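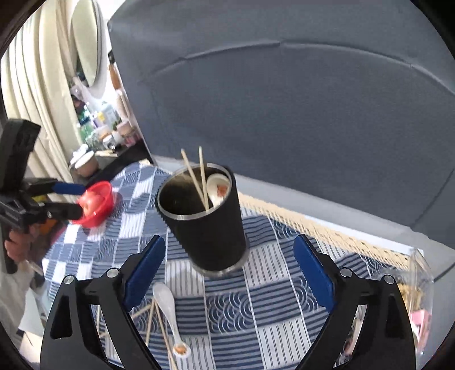
The margin comment on the previous entry asks why the spoons and the sticks are still being treated as one task, when the success figures for the two have been so far apart all month. It suggests splitting them before any further training is done, and asks that the answer be written down so that the second-year group can find it.

The answer is that they will be split in the labels and kept together in the recording. Each demonstration continues to cover a full clearing of the table into the cup, in whatever order the student chooses. The labelling group will then mark the point at which each utensil is released. Training on spoons alone or sticks alone can be done from the same recordings.

**Zuda project, Hiltetley College, October. Session opened 14:10.**

## State of the data

The shared drive holds 2,087 demonstrations. Of these, 1,183 have passed review and may be used for training. A further 266 have been rejected, chiefly for a late start to the recording or for a hand covering the view during the grasp. The remainder have not been looked at. Members are reminded that unreviewed recordings must stay in the incoming folder, whatever their apparent quality. Several were moved by mistake after the last session and had to be traced by hand.

The review sheet has been shortened. The question on "smoothness" has been withdrawn, as no two reviewers used it in the same way. In its place, reviewers enter the number of times the jaws close on a utensil before it is lifted. A single closure is not required for a pass.

## Method for the present session

Two students work at the table, each with a hand-held gripper. The cup, spoons and wooden sticks are set out on the patterned cloth, with the red container to one side.

1. Lay the utensils flat, within reach of both students. They may cross or touch. Do not tidy them into a row.
2. Start both recorders and confirm that the clocks agree. If they differ, stop and synchronise again. Correcting the offset afterwards has been tried and is not to be relied upon.
3. Open the jaws fully and hold still for a slow count of three.
4. Approach the nearest utensil from above. Close on the middle third of a stick, or on the handle of a spoon just short of the bowl.
5. Lift, turn the wrist and lower the utensil into the cup. Release only when the lower end is inside the rim.
6. Withdraw straight up before moving sideways. Most of the cups knocked over this term were caught on the way out.
7. At the end, take everything out and set the table again in a different arrangement.

The same student should not perform more than ten runs without a change of place. Runs recorded late in a long turn were noticeably quicker and less careful, and the reviewers had begun to guess the order from the movement alone. 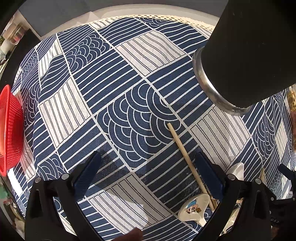 ## Observations

Thin sticks remain the harder case. When a stick lies parallel to the pads it is picked up without difficulty. When it lies across them at a shallow angle, it rolls on first contact and the student closes a second time. The model trained at the end of last month has learned the second closure as though it were part of the task, and performs it even when the first has succeeded. This costs time and sometimes pushes the stick out of the grip altogether.

Spoons are dependable by the handle. By the bowl they are not: the pads slide along the curve and the spoon swings round. A rule against grasping the bowl was considered. It was decided to leave such attempts in the data where the student recovers and completes the run, and to tag them.

The cloth gave rise to some discussion. Its blue and cream blocks are busy, and the pale striped ones have thin dark lines that may be mistaken for the edges of an object. The trial on the plain cloth scored better, but the view of the group is that a table in use will seldom be plain, and the patterned cloth is retained. Folds should be left as they fall. The cloth should not be pulled flat between runs, as this moves the cup.

Direct sun is a more serious matter. Where it falls on the cream parts of the cloth the recording is very bright, and a white spoon lying there would be difficult to find. For the present, sunlit and shaded runs are both to be kept, and the sheet now has a box for each.

## Training run on the Devora machine

The Devora machine was booked from 16:00. The run used reviewed demonstrations only, with the labels as they stood before the change described at the head of this entry. It stopped early with a full disk. Old checkpoints from the bottle-sorting exercise had not been cleared. These have since been moved to the archive, and the run was restarted with the same settings. No result is recorded here; the log will be attached to the next entry.

Settings changed since the previous run:

- shorter history window
- jaw opening predicted as a continuous value
- image crop widened to take in the rim of the cup at release

The third change is the one of greatest interest. In the earlier crop the rim left the view during the final part of the lowering, and the release appeared to be timed by habit. It is not known whether the wider crop will help with the sticks, which stand well above the rim once placed and may hide it from the next approach.

## Equipment

The pads on the second pair of grippers are to be compared with those on the first under a hard squeeze. One student reported a difference in feel. A spare set is held in the Huỳnh workshop and may be signed out on request, but the old pads must be returned with the form.

The left-hand trigger was stiff at the start and was not adjusted, so that the afternoon's recordings would be alike. It should be looked at before the next session and the setting written on the tape.

## Actions

- Labelling group to add release marks, beginning with the reviewed set.
- Reviewers to use the new sheet from the next recording onwards. Old sheets need not be redone.
- Recording group to attempt a short series with the cup moved nearer the edge of the cloth.
- Whoever books the Devora machine next to check free space first and enter the figure in the log.
- The question of a second, wider cup is held over until the release marks are complete.

Session closed 17:25. Drives copied and checked.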